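Does the Groove Do Anything? Our Term Project on Cutting Boards
Muchen Zou and Keabetswe Baloyi
December 12, 2023

Why we picked this

We share a flat on Hunbridge Road, and the biggest argument in our kitchen all term was over chopping. Keabetswe likes a big heavy board that stays out on the counter. I grew up with a thin plastic one that lives behind the tap. So when the design unit asked us to study an everyday household object, we had our topic before we'd left the room!

What we did

We used 3 boards over 20 evenings of ordinary cooking – a plastic one, a small flat wooden one with no groove, and Keabetswe's big bamboo one. Whoever cooked wrote down what got cut and whether any juice ended up on the counter. Tomatoes were the main test (we ate a lot of tomatoes), plus oranges and a roast chicken when we could afford it. We also asked our neighbours at Tranness House which kind of board they liked best and got 119 replies, way more than we'd hoped for.

The bamboo board

I'll admit I came around to this one. It's a big slab with rounded corners, and the grain goes from pale gold to a darker honey colour in strips. I had never looked closely at bamboo before, and the little brown node marks are my favourite bit. The juice groove follows the edge with a plain band of wood left outside it, and it looks really nice against the white marble pattern of the counter. There's also a thin dark line near one end that could be a seam or a fine crack. We couldn't agree on which, so we've put it down as "line" in our notes and we'll check it again in January.

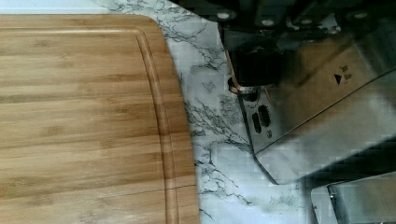 What we found

The groove caught nearly all the tomato juice, but the chicken beat it 2 times out of 2. The flat wooden board was the messiest by far. Plastic was easiest to wash and slid all over the place unless we put a damp cloth under it.

Our neighbours mostly went for wood or bamboo, and plenty of them said it was down to colour and feel. Juice hardly came up.

What we'd change

We should have cut the same amount of food each night, and we should have agreed on what counts as a spill before we started. Keabetswe counted drips and I only counted puddles, so our first few pages don't match. Next term we'd like to try a deeper groove and do the carving tests properly, with a tray underneath.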